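Search reviews, guides, parts
Search

7 min read

The Olik Wrist Kit After 300 Demonstrations

by Iona Dalgleish

I put off buying a wrist camera kit for the better part of a year. We had a perfectly good overhead camera, I told myself, and the arm already had plenty of cable running down it. Then my friend Zinhle Le Roux let me borrow her Olik kit over a long weekend, and by the time I had to give it back I'd already ordered one of my own.

The Olik comes as a small camera, a bracket, a pair of black fingers for the gripper, and a recording program called Gelard that saves the camera view and the arm's joint positions together. You guide the arm through a task with a hand controller, Gelard writes the whole thing down, and after enough of those you have something a learning system can train on. That's the idea, anyway, and I'm happy to say most of it works the way the leaflet promises.

Setup took me one Wednesday evening and a pot of tea. The bracket goes on with four screws, and the cable has a nice soft clip that keeps it from snagging when the wrist turns (my last cable did not survive the winter, so I notice these things). The one sour note was the calibration sheet, which is printed on thin paper that curls. I taped mine to a cutting board and got a clean result on the second try.

My project is a kitchen-counter sorter. I want the arm to pick up odds and ends, whichever way they happen to be lying, and put them in the right bin. So my recording sessions are mostly me dropping household things on a pale table, picking them up with the controller, putting them somewhere else, and doing it all over again. It's slow, pleasant work if you have the radio on.

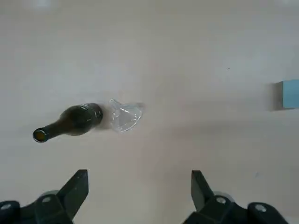 The wrist view with the fingers open: green bottle, clear funnel, and a blue block off to the right.

I've grown very fond of having the fingertips in view like that. With only the overhead camera, I was always guessing how far I was from the object, and my early recordings are full of little hesitations where I stopped to lean over and look. Those hesitations go straight into the training data, too! With the Olik I move more smoothly, and the demonstrations are shorter and a good deal more alike.

Clear plastic is still the hard part. The funnel nearly melts into a white table, and you end up steering by the glints along its rim. I don't blame the camera for that, but I do wish Gelard let you lock the exposure for a whole session. It only locks for a single recording, so I've had to press the same button 300 times. Zinhle says she stopped bothering and her results are fine — she sorts wooden spoons, though, so I'm not sure we're having the same problem.

The view is also on the narrow side. Anything near the border gets clipped when you come in close, and if your task needs two objects that sit far apart, you'll want to keep a second camera overhead. I do, and Gelard was happy to record both once I found the setting, which is tucked under "Extras" for some reason.

As for results, I trained first on 175 demonstrations and the arm was hopeless with bottles lying at a slant. At 300, with more variety in how I laid things down, it picks up the bottle nearly every time and the funnel about half the time. Masanobu Nomura, who answers questions on the Olik forum with great patience, suggested recording the funnel on a darker mat as well as the white table. I've started on that and will add a note when I have enough to compare.

I did try the Visser kit before this, and its fingers are grippier, I'll give it that. But its software dropped recordings without a word, and I lost a whole afternoon in October to it. Gelard has yet to lose one of mine.

Would I buy the Olik again? Yes, and I'd order the spare finger pads at the same time, as postage on its own costs more than the pads do.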